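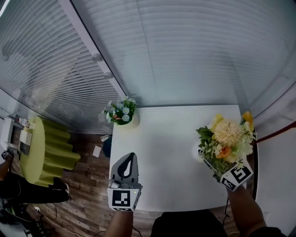
3.2 Collection of demonstrations

Figure 2. Recording of a flower task, seen from the head camera of the demonstrator. The left hand holds the gripper with its marker cube; the right hand holds the bouquet in a white vase.

All demonstrations were made by people with hand-held grippers, without a robot arm in the room. We chose this way of working after the first trials in January, where steering an arm from a distance made the movements slow and the demonstrators tired. With the gripper in the hand, a new demonstrator needed only a short practice before the recording could start.

The position of each tool is computed from the printed markers on its cube (Figure 2). The base of the vase carries a marker cube as well, so that its path can be recovered in the same coordinates as the path of the gripper. When the markers are hidden from the head camera for a short time, we fill the gap by interpolation. Longer gaps are cut out, and if a gap falls on the moment of grasping, the whole demonstration is put aside.

Artificial flowers were used in this group of tasks. Real flowers lose petals and change their shape from one day to the next, and we wanted the same object to come back in many recordings. The petals and leaves are still difficult for the tracker, as they cover the rim of the vase and bend when touched. The demonstrator was told the goal of the task but not the path to follow, and was free to choose the colour of the arrangement and the side from which to approach it.

In total we kept 184 demonstrations of the flower tasks, recorded by seven demonstrators. Each recording was cut by hand into approach, grasp, transport and release. The labels were checked by a second annotator in the Wuvix tool, and disagreements about the start of the grasp were settled by Anselmo Cuesta. Recordings in which the demonstrator spoke to a colleague or looked away from the table were kept, provided that the tool could still be tracked.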